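We use cookies to remember your settings and to see which pages are read. Accept all | Manage settings

Workshop notebook, Sunday: the walnut ink, third boil
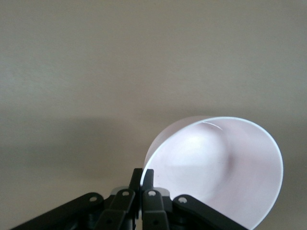

Written up by the bench keeper, Jemura Ink and Paper Workshop

Started at seven in the morning with the windows open, and I'm glad I did, as the husks have been sitting in the lidded bucket since the autumn and they do let you know it. For anyone picking this up after me: these are the black walnut husks from the Skultex yard, the ones that came over already soft. The green ones went to the dye people and I don't think we'll see them again.

The first two boils this year were a bit thin. Lovely colour on the brush, a sort of weak tea with some red in it, but it sat on the page with no body at all and I could see the pencil lines straight through. I said in May that I thought we were being stingy with the husks and I still think so. So this time I filled the big pot nearly to the rivets, covered them with rainwater and left it on the lowest ring all morning with the lid tilted. I did wander off for a while to sort the blotting paper (long overdue!) and came back to find it had dropped further than I meant, but no catching on the bottom, thank goodness.

Strained it twice. Once through the old pillowcase, which wants retiring, and then through muslin. The muslin takes an age, and there's no hurrying it, because if you squeeze you push the silt through and then you have gritty ink and a cross calligrapher. I let it drip while I had my lunch.

Then back on the heat to reduce. I poured off 1,000 ml to start with and took it down to just under half, stirring every so often. Gum arabic after that, 3 teaspoons, dissolved in a little warm water first. Last time I tipped the powder straight in and spent the afternoon chasing lumps round the pan with a fork, so please don't do that, whatever the recipe card says. I've crossed it out on the card but the pencil is faint.

One whole clove per bottle against mould. I know there's a view that the clove does nothing and that we ought to be using a drop of spirit. We could try a bottle of each and leave them on the same shelf until the winter, and then we'd know. I'd be quite happy to be wrong about it.

Swatches: I did them on the Nulel cartridge and on our own cotton sheets, dip pen and then a flat brush. On the Nulel it's a proper deep brown, nearly black where the pen pauses at the bottom of a stroke, with hardly any feathering. Our own sheets drink it. I think that's the sizing and no fault of the ink, and it ties in with what happened with the oak gall batch, where the edges went furry on anything from the top of the stack. Must look at the gelatine again. I've a feeling the bath was too cool when those were done, 40 degrees or under, and it may have started to set before it got into the paper.

The Jin brush is shedding again. I've tied the ferrule with thread but it wants glue.

Still to do:
Label the bottles (boil number as well as the month, please, we had such a muddle last year)
Dry the spent husks on the rack for a fourth boil, if there's any colour left in them
Resize 2 sheets from the top of the stack and swatch them again
Put a strip of each swatch in the south window, half covered, for the fading test
New pillowcase

The pot is soaking in the deep sink. Wear gloves if you get to it before me, my fingers are going to be brown all week.

Jemura Ink and Paper Workshop. Text and pictures copyright of the workshop. Contact us | Back to top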